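Power cuts, a thread. January 6, 2024 and I've only just got the lights back so forgive spelling

22 hours without. Longest we've had in Skiltedum since I moved here. Not a disaster, nobody hurt, but I was badly set up for it and I'm cross with myself

Went off just as I'd put a lasagne in. Of course it did. Raw in the middle, crispy on top, ate the top

First thing I did: stood in the hall flicking the switch up and down like an idiot

Second thing: went to look at the fuse box with the phone torch, phone on 22 per cent. Don't do this. Look out the window first. If the whole street's black it isn't your fuse box

Then ring or text your network people, NOT the company that sends you the bill. They're different. I pay Goltora, and Goltora very politely told me they don't do wires. Twelve minutes on hold to hear that

The network number is on a magnet on my fridge now. Should have been there years ago. Also in the phone, also on a bit of paper by the door

If you've got someone elderly or on medical kit at home there's a priority list you can ask to go on. Free. Takes one phone call. Do it while the sun's out

Light then. I own loads of candles and could find precisely none of them. They were in the box with the Christmas stuff, in the loft, up the ladder, in the dark

So: everything for a power cut lives in one place, downstairs, that you can get to with your eyes shut. Mine's going to be the bottom drawer in the kitchen. Matches IN the drawer. Not near it

And something to stand them in. Saucers are rubbish, they slide and the wax goes everywhere. A proper glass holder with a wide bottom is much better
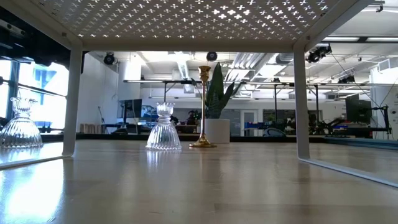
One reply already, saying no candles at all please, they had a curtain go up in a power cut years back and it's been head torches and nothing else in their house ever since.

Fair. I can't really argue with that. Fire brigade would say the same I think. If you've got small children or a cat that climbs then torches only

For everybody else, basic rules. Never under a shelf. Never near curtains. Never in a room you've walked out of. Out before you go to bed, and go back and check, because you will lie there wondering

Head torch is the thing I'd buy first though, reply is right about that. You look daft but you've got both hands. Try making a sandwich holding a phone in your teeth

Wind-up torch: mine was a present and it's hopeless. Wind wind wind, thirty seconds of light, sore wrist. Gone in the charity bag

Batteries. Check what size your torch actualy takes. I had a whole drawer of AA and the torch wants AAA

Phone next. Low power mode straight away, brightness right down, wifi off because there isn't any. Stop looking at the outage map every four minutes, it only ever says "engineers are investigating"

Battery pack. I had one, a Fudance, cheapish, and it was flat. It had been flat since July. A flat battery pack is a paperweight. Now on the same plug as the toothbrush so I'll see it

Car will charge a phone, yes. Don't sit in a closed garage with the engine on. Please. People do

Landline: ours runs through the broadband box now so it died with everything else. Hadn't thought of that at all. Worth asking your provider what happens to yours

Warmth. House dropped quicker than I expected. Pick ONE room, shut the door, rolled towel along the bottom, everyone in there. Curtains shut as soon as it starts getting dark

Gas boiler didn't work either. Needs electric for the pump. I knew that and still went and pressed the button

Hat indoors. Two pairs of socks. Hot water bottle if you've a gas hob to boil a pan on (light it with a match, the clicker won't go)

Camping stove is for OUTSIDE. Barbecue is for outside. Same reason as the garage

Tea in a flask the minute you hear the wind warning. Best thing I did and only did it by accident, I'd made one for work

Back to the bottom drawer because people are asking what's in it. Head torch, spare batteries (right size), matches, plain white candles, glass holder, tin opener, pen and paper, a bit of cash in coins and fivers. Village shop couldn't take cards

No scented candles. I burned a vanilla one for five hours and felt sick 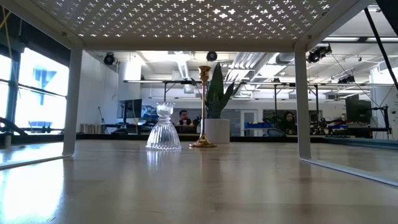

FOOD AND FREEZER

Leave the fridge shut. I know you want to look. Everything in there is as you left it

Fridge is all right for a few hours, a full freezer for a good deal longer, a half empty one not nearly as long. Fill the gaps with bottles of water, leave space at the top of each or they split

Anything meat or fish or milky that's gone warm, bin it. I lost 61 quid of shopping, added it up from the receipt because I was in a mood. Fish fingers mostly. A joint I was saving

Some home insurance covers freezer food, up to 500 on ours. But the excess is 80 so that's me told. Worth reading yours

Take a photo of it before you chuck it if you're going to claim

Cold things that are fine for tea by torchlight: beans out the tin, crackers, cheese if it's been outside on the step, oranges. Ate a lot of oranges

Bread too. Have bread

When it comes back on: don't switch everything on at once. Turn off the oven you forgot was on (me). Reset the boiler clock or you'll have heating at 3 in the morning

And leave one lamp switched on so you know. Ours came back at ten to four and the whole landing lit up, plus the radio downstairs, frightened the life out of me

Compensation: there are rules on this, depends how long and whether it was a storm. Ask the network, not Goltora. I'm ringing tomorrow

Over in Tomar Road they're apparantly still off. If you're there and need a kettle boiled or a phone charged message me, I'm up till eleven

Will add the network number under this when I find my glasses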